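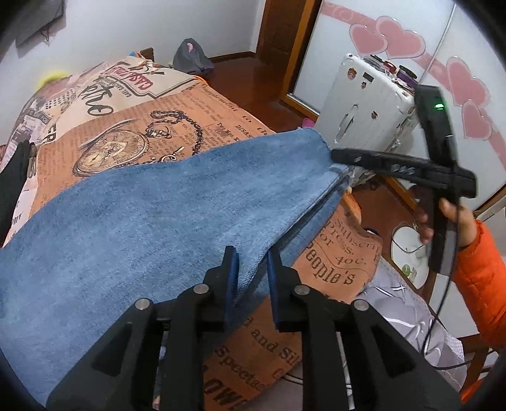

Do the brake first, Defne Gündoğdu told me, and do it on a slope with shopping in the basket, because any brake will hold an empty pushchair in a flat hallway.

So that's how the list starts now. I used to leave the brake until last and by then I was bored and gave it a quick stamp. This is my going-over for our double pushchair, a second-hand Plendero side-by-side, which gets a proper check when the August holidays finish and then a shorter one whenever it's been on a train or lent out. I've left my own comments in from this year's round. If your pushchair is another make then your manual wins over anything I say!

## Brakes and wheels

- [x] **Brake holds on the ramp by the library, both ways round.** Pointing up, fine. Pointing down it crept a little and then caught. I did it again with more weight in and it crept further, so I've marked it as passed *after repair* (see the end, it wasn't cheap).
- [x] **Brake pedal comes back up by itself.** Yes, though slowly. There was dried porridge in the hinge. I have no idea how porridge gets down there.
- [x] **Both back wheels lock, and they lock together.** Put the brake on and try to push each wheel by hand. The left one was the culprit.
- [x] **Front wheels swivel and also lock straight.** Good.
- [x] **Wheels don't pull off when you tug them.** Give them a real tug. Mine click in, and the click is satisfying, but I've clicked one before and had it fall off in the car park all the same.
- [ ] **Tyres: no splits, no bald patches.** The right back one is going smooth on the inside edge. It'll do until the new year but I've left the box empty so that I look at it again.
- [x] **Nothing wound round the axles.** Hair, string, a good length of ribbon from somebody's birthday.

## Frame and folding

- [x] **Main lock clicks and the little safety catch drops over it.** This is the one I'd never skip. Open it, listen, then lift the handle and see if the whole thing tries to fold. It shouldn't.
- [x] **Catch still works when it's cold.** I can't do that one in August, obviously, so this tick is carried over from last winter. I know that's cheating.
- [x] **No cracks near the joints.** Wipe them first. I found a long dark line on the left side and had a horrible minute before it came off with a wet cloth.
- [x] **Finger gaps.** Children nowhere near when you fold or unfold, and mine are now told to go and stand on the doormat. The little one thinks the doormat is a game and has started running back from it, so for now it's a two-adult job or a job for nap time.
- [x] **Handle height buttons both catch.** One side had only gone half in. It felt solid enough, and I must have been pushing it like that for weeks.
- [x] **Screws.** Tightened by hand with the key that came with it, no heroics. A loose one by the footrest, the rest were snug.

## Harnesses

I do these on the floor of the children's room with the seats tipped back and a cup of tea out of reach.

- [x] **Every buckle clips and stays clipped when yanked.**
- [x] **Buckle opens with a grown-up's thumb and (so far) not with a four-year-old's.** Tested by the four-year-old, with enormous effort and a red face. Still shut, hurray!
- [x] **Straps aren't frayed.** Run them through your fingers, including the part that hides behind the seat back. The crotch strap on the left seat has gone a bit fluffy but the weave underneath is sound.
- [x] **Straps aren't twisted behind the seat.** They were. They always are after the covers have been washed.
- [x] **Shoulder straps at the right height.** Moved the big one's up a slot. I'd put this off since spring and she'd clearly been hunched, poor thing.
- [ ] **Spare shoulder pads.** Still can't find the second pair. Ysaline Roussel thinks I left them at her place in Brastberg.
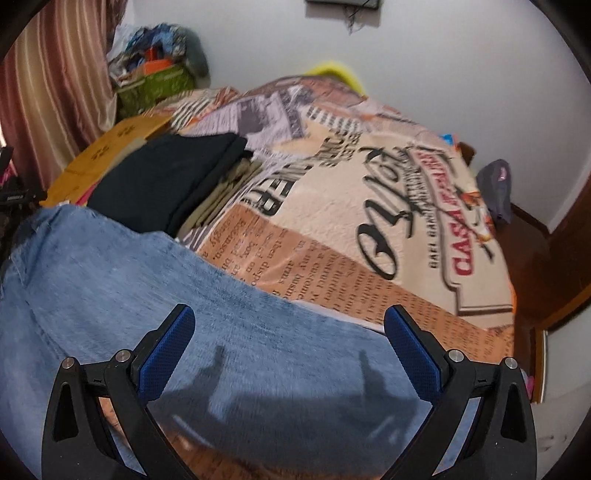
The other thing with harnesses is washing, and I got this wrong for ages. The seat covers can go in the machine on a cool wash, but the straps on ours mustn't, and I'd been bundling the lot in together with the bibs. The manual says to sponge them with warm water and leave them to dry flat. Ysaline does hers on a Friday night so they've got the whole weekend, which is a good idea if you've got somewhere to leave a pushchair in pieces for a weekend. We haven't really, so it was draped all over the bath.

## Seats, hood and basket

- [x] **Recline straps hold on both sides.** Press down on the seat back with your palm. The right one slipped one notch until I cleaned the crumbs out of the slider.
- [x] **Hoods click at each stop and don't drop forward.**
- [x] **Rain cover has its air holes clear.** And it comes off the second the rain stops or we're indoors, however much faff it is. I've stuck a note about this on the handle for grandparents.
- [x] **Nothing draped over the hood for shade.** It isn't really an inspection item but I keep it on the list as a nag. A clip-on parasol is what we use.
- [x] **Basket: inside the weight limit.** I weighed a normal shop this time and felt rather sheepish about the potatoes.
- [ ] **No bags on the handle.** Empty box, and fairly so. I took them off to write this and there was one back on by teatime. It tips much more easily than you'd think once the heavier child climbs out, and that's precisely when I'm looking the other way.

## The children themselves

- [x] **Weighed both, checked against the seat limit.** The big one is 13 kg on the bathroom scales with her shoes off. Plenty of room on our seats, but the ride-along board we had our eye on was another matter.
- [ ] **Ride-along board.** We tried a borrowed Pandska and I didn't like how it changed the brake. My foot kept hitting the board before the pedal. I'm not saying they're bad – friends swear by them – only that if you fit one you need to do the whole brake section again with it on, and I hadn't.

## What went off for repair

The left brake went to Dönmez, the pram and bicycle place behind the station. I'd put 3,000 kronor aside for this and thought I was being wildly pessimistic, and the bill was 3,148. That was a new brake cable, a new drum and somebody's time to get the old one off, as it had rusted on. They also straightened a spoke I hadn't noticed.

They said to keep the cable dry where I can and put a drop of the right oil on it now and then (they sold me the oil, naturally). They'd like to see it again if the pedal ever goes soft.

## Still to do

- [ ] Ask Ysaline to look under her sofa for the shoulder pads.
- [ ] Photograph the label on the underside before it wears off completely, as the model name's nearly gone.
- [ ] Look at that right back tyre.
- [ ] Show my mother how the safety catch works. She folds it with her knee, and I need to see her do it the proper way 3 times before she takes the two of them to the park.
- [ ] Find a hook for the hall so the bags have somewhere else to go.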